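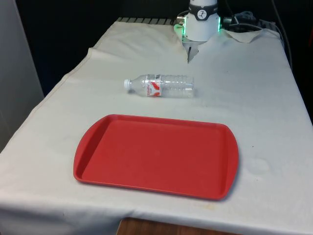

The Khumalo Tabletop Sorting Kit is a task set for school robotics clubs and introductory automation classes. It covers one exercise family, pick and place with household objects, and works with any arm that has a two-finger or multi-finger gripper and a reach suited to a standard classroom table. The starter task uses a red tray with a raised rim as the target and a clear plastic water bottle laid on its side as the object. Teams place the bottle behind the tray, with the long side of the tray running across the table, and program the arm to move it in. A plain white cloth under the objects is permitted in all tasks and need not be pressed flat.

## Contents

- Task cards, 96, printed both sides
- Red plastic tray
- Score sheets, pad of 20
- Instructor guide with sample timetables
- Access code for the Maltura task library

Arm, gripper, cloth and bottles are not included. Use empty disposable bottles with the cap on.

## Task levels

**Level 1.** Fixed start position. Waypoints may be taught by hand.

**Level 2.** The bottle is rotated between attempts. Cap direction is set by the task card.

**Level 3.** Tray and bottle are both moved. A camera is required.

Each attempt is limited to 96 seconds. A bottle resting on the rim at the end of the attempt scores half.

## Club competition use

The kit is the equipment standard for the Jusbridge student league, junior and senior divisions. The league rules were drafted by Amparo Nina and are reprinted in the instructor guide. Entries for the fall round open in July. Tray substitutions are accepted in practice but not in scored rounds.

## Care

Wipe the tray with a damp cloth. Do not use solvent. Route arm cables behind or to the side of the work area and check their clearance through the full motion before the first run. The tray is rated by Khumalo for up to 3000 placements.

## Ordering

Part number 1227. Replacement trays and score pads are sold separately through Usov, the school supply distributor. Orders received by noon on Friday ship the following week. Schools ordering for more than one class should request the shared license form with the first order.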